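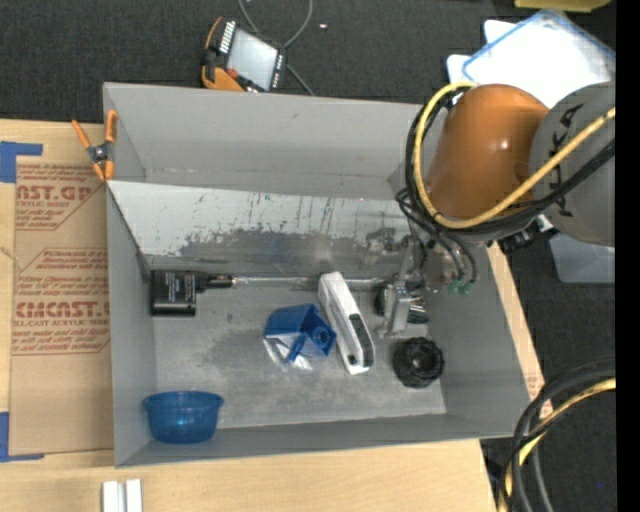
The large gray bin on the sorting bench, March.

Progress report to the Lekico fund: the Tedirlow parts and tools reuse room

We are happy to send you this update on the second part of the grant, and there is a lot to tell! When we wrote last, the room at Tedirlow had a floor, a door that locked and a great heap of donated things that we could barely walk past. Now it works as a reuse room. People bring in tools, fittings and odd bits of hardware, we sort them, and they go back out to workshops, repair classes and households in the area.

Sorting

The biggest change is at the bench. We used to tip everything onto the floor and kneel, which was slow and hard on the back. Now donations go into large open bins on the wooden table and are worked through at standing height. The high walls of the bins keep small pieces from rolling off, and the slanted panel in the gray one has taken plenty of wear. It's scratched and rubbed dark along the lower part, but it does the job and we see no reason to replace it in this grant period.

We take only a few items at a time out of the crates and into a bin. This was a suggestion from the Saturday-style open sessions we ran in the fall (we have since moved those to the evening, starting at 6:30), and it has made a real difference to how many things end up in the right drawer. A full bin looks productive but people miss things in it.

Since the start of this period we have sorted roughly 2,000 items. Of those, 318 went out as complete hand tools, most of them to the repair class at Virág, which has been a wonderful partner from day one. Another 135 are waiting for a missing part such as a handle, a spring or a screw. We keep these on their own shelf with a paper tag saying what each one needs, and it is a great feeling when something comes in that matches a tag that has been hanging there for weeks.

The room

The dark carpet is down throughout the sorting area. We had some doubts about carpet in a place where people handle old metal, but it cuts the noise a great deal and dropped tools come to less harm. It does hide small screws, so we go over it with a magnet on a stick at closing time. The section by the sink is still bare and will stay that way.

Shelving on the long wall is finished. The short wall has its brackets but no boards, as the order from Detalora came in the wrong depth and had to go back. The new boards are promised for next month and there is no extra charge. We have moved a little money from the shelving line to drawer labels and bin cleaning supplies, as agreed with your office.

What has been harder

Cleaning takes longer than we planned. The bins pick up grease and dark smudges quickly, and a wipe at the end of the session isn't enough. We have added a proper wash every 10 sessions and will see if that is the right gap.

We also get more electrical items than we can deal with. Our sign at the door says hand tools and hardware only, but people are generous and bring what they have. For now these are set aside and passed on to the recycling center unopened.

Next steps

Before the next report we plan to put up the last shelves, start a lending list for the bigger tools and hold two more evening sessions with Virág. We would also love to try a kids' table with blunt tools and large nuts and bolts, and will send a short cost note for that separately.

The spending sheet is attached. You are very welcome to visit during a session and try the sorting bench for yourselves. Thank you for backing this work, we are having a very good time doing it!

The Tedirlow reuse room team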